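Hollis Play Food Basket, with Cloth
Claltthorpe Toys and Playroom
$60.00
In stock
Updated Aug 4, 2022

Hello from the shop! If you've bought a kitchen or a market stand from me before, you've probably had an email from me going on (and on) about play food, so you know this is my favorite shelf in the whole place. The Hollis is the set I hand to people when they say they want one good basket of pretend groceries and don't want to spend an afternoon choosing it.

You get a white plastic basket with a perforated lattice bottom, a mix of play fruit and vegetables to fill it, and an orange cloth. The cloth is the part people forget to ask about and then end up loving. At my house it has been a picnic blanket, a tablecloth, a cape for a bear and the roof of something I was told was a bus station.

The food

I like the Hollis food for its mix of sizes. There are big round pieces a toddler can grab with a whole hand, long ones, lumpy ones, and then the little berries, which older kids go straight for when they start playing shop. They line them up, they sell them to you one at a time at terrible prices, they put them in your coffee. The colors lean toward reds, pinks and dark purples, with some orange and green in there to break things up. If you're used to play food that looks like it was colored in with highlighters, these are quieter.

Please do read this bit about age. I sell the set for kids 4 and up on account of those little berries. If you have a baby crawling around under the table, take the small pieces out and put them somewhere high, and bring them back later. The bigger pieces are plenty to be going on with. I did exactly this with my own two and kept the berries in a jam jar on top of the fridge until my youngest was ready for them, and then it was like getting a second present.

The basket

It's a plain basket with rounded corners and I mean that as a compliment. There's no lid to lose and no handle to snap. Rinse the food right in it under the tap, give it a good shake over the sink and leave the whole thing on a towel. Crumbs and sand drop out through the holes, so shake it outdoors first if it's been to the beach (ours has been to the beach).

It fits on the lower shelf of the Handumgate play kitchen, which I know a lot of you have, and it slides into the big drawer of the Ledar market stand as long as you don't pile the food too high. It will not go into the Ledar's small drawer. I've had a few people try!

The cloth

Throw it in the wash with your towels. I'd skip the dryer the first time, hang it over a chair and see how you feel about the wrinkles. Mine has never met an iron and I don't expect it ever will. If you're giving the set as a gift, lay the cloth over the top of the food and tuck the corners down inside the basket. It looks lovely and you can get away without wrapping paper.

How we play with it

Picking up and sorting is where most kids start. Tip everything out on a table, put the basket in the middle, and call out what you want: something red, something tiny, something a rabbit would eat. Then swap, and let them boss you around, which they'll enjoy a whole lot more.

The other game I come back to is the cloth game. Hide a few pieces under the cloth and have them feel around and guess before they look. The lumpy ones are easy. The round ones start arguments.

Halldóra Lund runs a small home preschool a few streets over from me and bought her first Hollis in February. She uses the cloth to mark off the "store" from the "kitchen" at her big table, and she came back for a second basket so there would be less waiting in line. She also told me her group will put away play food twice as happily if they get to "deliver" it, so now I say that to everyone. Delivery for Friesen! Works on my nephew too.

Small print, but friendly

Wipe or rinse the food with warm water and a drop of dish soap. Let it dry all the way before you put it in a closed cupboard. Don't put the food or the basket in the dishwasher - I tried it with an old one so you don't have to, and the basket came out with a bend in it that never quite left.

Shipping is $7 anywhere in the lower states and free if your order comes to $74 or more. A set of spare berries will get you over the line, and you'll want spare berries. They get into coat pockets and between car seats and that's the last you hear of them.

Returns are easy. Send it back in the condition you'd want to get it in and I'll refund you, less the postage. If a piece arrives split or scuffed, don't send anything, just write to me and I'll mail you a new one.

Setting up at a table

Kids can play with this on the floor, of course, but I think a table suits it better. The little pieces show up well against bare wood, and there's room to spread the cloth out at one end and keep the basket at the other. Let the cloth get rumpled. It always does, and the berries roll off it and have to be rounded up, and that's a perfectly good game as well.

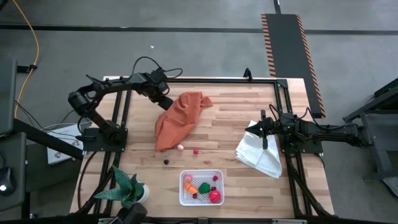
Can I buy more food without buying another basket?

Refill food is sold separately, in a bag of mixed fruit and vegetables or a bag of berries only, and both match the pieces in the set. You'll find them on the play food page, listed under Hollis refills. The basket and the cloth can be bought alone too, if you already have a pile of play food at home with nowhere to live.

More things from the same shelf

Ledar market stand. Comes flat, goes together with the key in the box. Do the drawers last.

Handumgate play kitchen. The one with the deep lower shelf. I keep a floor model in the shop, so come and try the knobs.

Hollis berries, spare bag. See above about coat pockets.

If you're ordering for a preschool or a library, write to me before you check out and I'll put the baskets together in one carton for you. I can label them as well. Tell me what names or colors you want on the tags and leave me a few extra days for it, because I do them by hand at the kitchen table after dinner and my handwriting gets worse the more I rush!

Lucie Friesen
Claltthorpe Toys and Playroom

Add to cart
Save for later
Back to play food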